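4. Mise en place de la cellule cuisine simulée

Si vous arrivez de la section 3, Furo est installé et la fenêtre de rendu s'ouvre sans erreur. On va maintenant poser le bras devant le plan de travail et vérifier qu'il se comporte bien avant de lui confier une tâche. La première fois j'y ai passé une soirée entière, alors je détaille les endroits où je me suis planté.

Tout ce qui suit vaut pour la scène « cuisine » du paquet Drunitz. Pour l'atelier, voyez la section 6, les repères n'y sont pas placés pareil.

4.1 Charger la scène et le bras

1. Fermez toutes les sessions Furo ouvertes. Deux sessions sur le même port, et vous pilotez un bras en regardant l'autre (vécu).
2. Ouvrez la scène cuisine, puis mettez la simulation en pause tout de suite. Le bras n'a pas encore de consigne et il s'affaisse dès que la physique tourne.
3. Importez le modèle du bras avec sa pince. Prenez bien le fichier complet : la version sans pince porte presque le même nom.
4. Fixez la base au repère « sol_cuisine ». Verrouillez-la en translation et en rotation.
5. Appliquez la posture de repos, et seulement après, relancez la simulation.

Note – si le bras tremble sur place au redémarrage, le pas de temps est trop grand. Je tourne à 1 000 pas par seconde et je n'y touche plus.

4.2 Régler la posture d'approche

La posture d'approche, c'est celle d'où partent tous les essais de saisie. Je la veux assez proche des objets pour ne pas perdre de temps, avec la pince encore libre de tout contact. Chez moi elle se règle au-dessus du bord droit du plan de travail, face au bol de fruits.

1. Passez en mode articulaire et réduisez la vitesse au minimum.
2. Amenez le coude d'abord, le poignet ensuite. Dans l'autre sens, le gros segment du bras vient taper dans les meubles bas.
3. Orientez la pince vers le bol.
4. Affichez les volumes de collision et tournez autour avec la caméra libre.
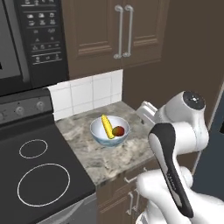 5. Quand rien ne se chevauche, enregistrez la posture sous le nom « approche_1 ». Évitez les accents dans le nom, le chargeur de Cultateck les avale sans prévenir et vous ne retrouvez plus votre fichier.
6. Faites sept allers-retours entre repos et approche. Si un seul déclenche une alerte de contact, reprenez à l'étape 2.

Attention : ne corrigez jamais la posture en déplaçant le plan de travail. J'ai essayé, ça marche très bien jusqu'au moment où l'on recharge la scène d'origine.

4.3 Régler la pince

Le réglage d'usine serre trop fort pour des fruits. Dans l'onglet Effecteur, descendez la force par petits crans et testez à chaque fois sur la pomme, puis sur la banane, qui pardonne moins – sa forme allongée la fait pivoter entre les doigts. Si elle glisse, augmentez le frottement des doigts avant de remonter la force.

Pensez aussi à remettre le bol à zéro entre deux tests (bouton Réinitialiser les objets). Un bol décalé d'un rien, et vos mesures ne se comparent plus.

4.4 Entretien courant

Le journal de contacts grossit vite. Le mien avait atteint 3 740 lignes avant que je comprenne pourquoi l'ouverture était devenue si lente. Videz-le avant chaque série, après en avoir gardé une copie.

Message 1014, « repère introuvable » : la base s'est détachée. Refaites l'étape 4 de la partie 4.1 et sauvegardez la scène sous un autre nom. Si le message revient, supprimez le cache du module Oláh, puis relancez Furo.

Section revue le 23 nov. 2022. Les captures de menus datent de septembre, deux boutons ont changé de place depuis.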